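Against the capsule wardrobe of everything

November 26, 2023

I have been reading about owning less again. It happens every year when the evenings draw in, and every year I come away with a slightly longer list of books about owning less.

The latest was lent to me by Jovita Ochoa, who swears by it. The author lives with 100 things. She is very firm on the number. Socks count as one thing (all of them), and so does "kitchen", which struck me as a fairly generous bit of bookkeeping. If kitchen is one thing then I live with about as many things as she does, and I have a garage.

I don't want to be unfair. I did the big clear-out in August like everybody else, and I'm glad I did. Seven bags went to the charity shop on the corner and I couldn't tell you now what was in most of them. There was a fondue set. There were curtains from the Rosales flat which fitted no window I've had before or after. The spare room became a room you could walk into, and I slept better for a week or so, though it had also stopped being thirty degrees at night.

What I don't believe is the rest of it. The book says that once the cupboards are clear, the mind follows. You will make better decisions. You will argue less. There's a chapter claiming you will spend less money, and at the back of the same book there is a discount code for a set of storage boxes by a firm called Zavevus, where five boxes cost more than the chest of drawers I gave away to make room for nothing.

I looked at the boxes, obviously. They are nice boxes.

My other complaint is who does the clearing. Telmo Barrios got rid of nearly everything when he moved to Itmont, and for a while he was quite hard to talk to about it. He has one pan. He has one good knife. He has also borrowed my drill, my stepladder, a roasting tin, the big suitcase and, twice, a folding table. I don't mind lending things, but it does mean that his empty flat depends on my full one. Somebody has to own the stepladder. I'd like to see a chapter on that.

Then there is the rule about joy, or use, or whichever test the writer has settled on. You hold the object and ask it the question. I've tried this in good faith and most of my belongings come out as a shrug. The tin opener doesn't bring me joy. The box of cables doesn't bring me joy, and I'd have thrown it out except that I needed the printer one in October and there it was, under the ones I still can't name.
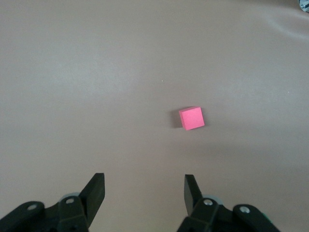

So does having less make you calmer? For a few weeks, in my experience, and after that you are about as calm as you were before.

I realise that's a sample of one. But I asked around, and the answers were much the same. Damián Cuevas did the full programme with his wife, room by room with a timer, and they were delighted until the children came home for the holidays with their own stuff. Anayeli Salinas did it after her mother died and says she regrets two things she gave away and thinks about them more than anything she kept. I noticed there was no chapter on regret either. The book deals with it in a paragraph and tells you to take a photograph before you let the item go. I have 13 photographs of a lamp. I would rather have the lamp.

The part that bothers me most is the tone. There's an idea running underneath all this that a person with a full shelf has failed at something, and that a bare one shows good character. My grandmother kept string. She kept jars, and the lids in a separate drawer, and brown paper folded flat behind the dresser. By any of these books she was a hopeless case, but she never once had to go out and buy a jar.

It's also a lot easier to throw out the spare kettle when you know you can afford another one.

Anyway, what I do now is very dull. If something comes in that's large, I try to think where it will go before I pay for it. Every so often I do a drawer. I've stopped buying things to put things in. I kept the cables.

Jovita wants the book back by Christmas, as she's promised it to someone at Tema, and she has asked me what I thought of it. I've said it was very well laid out. She tells me there's a second volume coming, on digital clutter, and I've already said I'll borrow it.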